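Arraignment vs. preliminary hearing: what the docket entry means
Forum: Courts and Criminal Procedure

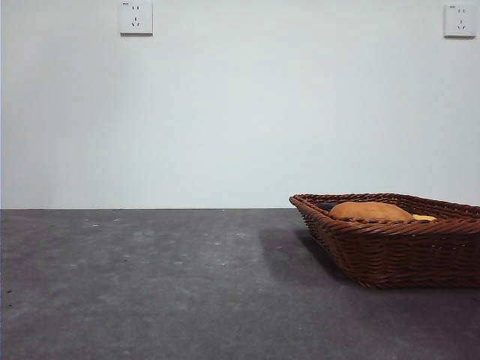 docketreader
Posted 12/21/22

I follow the Lanska warehouse burglary case through the county portal. The complaint charges two defendants with felony burglary and felony theft. Loss is listed as $3,279, mostly hand tools and a Nakajima compressor. The latest entry for the first defendant reads "PRELIM WAIVED, BOUND OVER, NG PLEA ENTERED." The second defendant's entry reads "PRELIM HELD, PC FOUND." The local paper reported that both "pleaded not guilty." Is the paper wrong about the second one?

benchwarrant_k
Probably, at least going by what you quoted. A finding of probable cause at a preliminary hearing is not a plea. In most states that use prelims, the defendant is bound over and the plea is taken at arraignment on the information. Check for a later line with a plea code.

docketreader
No later line. Next event is "ARRGN" with a date and no result.

Tolliver88
Some counties run the arraignment right after the prelim and the clerk posts it days later. I would not call the paper wrong from a portal printout. The reporter may have been in the room.

benchwarrant_k
If the arraignment had been done right after, it would not be sitting on the calendar as a future event.

Tolliver88
It would if the clerk had not cleared it. I worked with the Beltach case system for years. Future settings stay up until someone closes them by hand. We had a sentencing from October showing as pending long after the man had been sentenced.

gravel_pit
Separate question. Why would the first one waive? Seems like giving up a free look at the evidence.

benchwarrant_k
Usual reasons: the offer depends on it, or the defense does not want a witness's testimony locked in. A waiver does not concede guilt. It concedes only that the case can go forward.

Tolliver88
Agree with that part.

gravel_pit
And the theft count is a felony at that amount?

benchwarrant_k
Depends on the state. Thresholds vary a lot. Read the statute number in the complaint and look up the grading section. The burglary count does not depend on the value taken in most places.

docketreader
Pulled the paper docket at the Pralletti Street annex. It has 4 entries for the second defendant, and the last one is the bindover. No plea recorded. I sent the paper a correction request with a copy.

Tolliver88
Fine, but the paper docket gets typed from the same system. Ask for the minute sheet.

docketreader
Requested. The clerk's window said two business days.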